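The kitchen that never gets dirty

Darudholm wants to sell you a robot's homework. We spent three weeks marking it.

By Barış Şimşekoğlu

December 10, 2021

The sales sheet for Thaler runs to 80 pages, and the word "home" is on most of them. You have to read a fair way in before you find out what is for sale, and I suspect a few buyers have signed before they got there. Thaler is a simulator. You rent a room that exists only inside a computer, with an arm and things for it to handle, and you let your software practise on them. When it is good enough, you are supposed to move it on to a real arm in a real room. Darudholm, the firm behind it, charges 1778 euros a month for the standard package and more if you want help.

I went in doubtful. I have seen plenty of robot arms fold one towel at a trade show, and I have yet to meet one that could be left alone with a sink. But the pitch for practising in software is a sound one. Real arms are slow and dear to mend, and somebody has to put the mugs back after every try. In Thaler you press a key and the whole room is tidy again.

The standard package comes with a desk cabinet, crates, plates, mugs and a bowl, all set out on a perforated work surface. The bits and pieces can be swapped or shifted between runs, and the cabinet drawer can start open or shut. A typical job in the package asks the arm to put something small into the drawer.

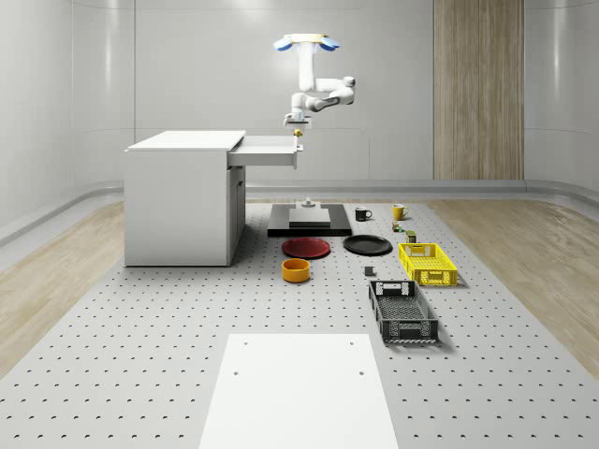 Can you buy the room without buying an arm? Darudholm will rent it to you with your own arm loaded in, but the fitting work is charged by the day and the price is the same either way.

That last part annoyed me more than it should have. If you already have an arm, you are paying for one you won't use, and the discount for bringing your own is nil. I asked for the reasoning and was told the arm is "part of the experience".

The room itself is handsome and far too clean. The walls shine. The light is soft and kind to everything. My own kitchen has a strip light that flickers and a window that throws a hard bar of sun across the worktop at breakfast, and any machine that is going to work there will have to cope with both. You can change the lighting in Thaler, but the controls sit three menus deep and the default is what most people will train on. I'd bet money on it.

Eugeniusz Zawadzka runs a small automation shop in Venside and rented the package in October. He was less cross than I was. "For the first fortnight it saved us a great deal of time," he told me. "We broke nothing. With the real arm, we would have broken plenty." He then moved the result on to his own bench and watched it miss the drawer handle over and over, always to the same side. It took his team six days to find out why. The handle on his real drawer had a little play in it, and the one in Thaler had none.

This is the oldest complaint about simulators and Darudholm knows it. The answer in the sales sheet is a feature called Drift, which nudges weights, friction and positions at random so that the software doesn't get used to one perfect world. It does help. With Drift on, our test job went worse inside the simulator and better outside it, and that is the trade you want. With Drift off, the scores look wonderful and mean very little. Guess which setting the demo uses.

Viewpoints are another matter, and here I have to be fair. You can put a virtual camera more or less where you please, and switch between them without slowing anything down. A wide view flatters the product. The closer ones are more use, and some of them are awkward in the way real cameras are awkward, with the arm's own bulk filling a good part of what you wanted to see.
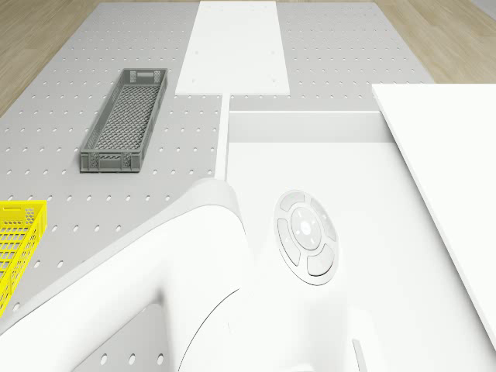
Moving a camera takes seconds, too. On a real bench the same change means a clamp, a spanner and an afternoon of measuring, and you will still knock it by Friday lunch. If you only want to find out where to bolt your cameras before you spend money on brackets, a single month of Thaler might pay for itself.

The rival is Fladex, which is cheaper and uglier. Its objects look like painted blocks and its manual reads as though it was written in a hurry. It also lets you save every run to your own disk without asking. Thaler keeps runs on Darudholm's servers, and pulling them down in bulk costs extra. For a product whose whole output is records of attempts, charging people to collect them is cheeky.

There is a kitchen add-on as well, sold apart from the standard package. It brings cabinets with doors, knobs, drawers and bar handles, and it is the part I most wanted to like. Knobs and bars ask for different grips, and a machine that can only manage one of them is no help to anyone. The close view from the gripper is the one to work in, though it takes some getting used to when the cabinet lies sideways across your screen. 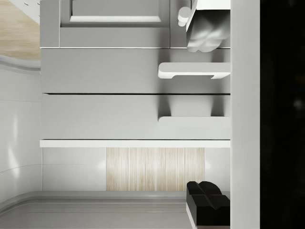

What you get for the money

The standard package covers one room, one arm and three seats. Extra seats are charged monthly. The kitchen add-on is priced on request, and my request took nine days to be answered. Support is by email and was polite and slow. You can leave after the third month, with notice in writing.

I would rent it for a camera layout or a first rough pass at a new job, with Drift switched on from the first morning. I wouldn't sign for a year, and I wouldn't show the scores to anyone holding a budget until the same job had been run on a real drawer with a loose handle. Zawadzka has kept his seats until spring. He has also bought a second-hand cabinet.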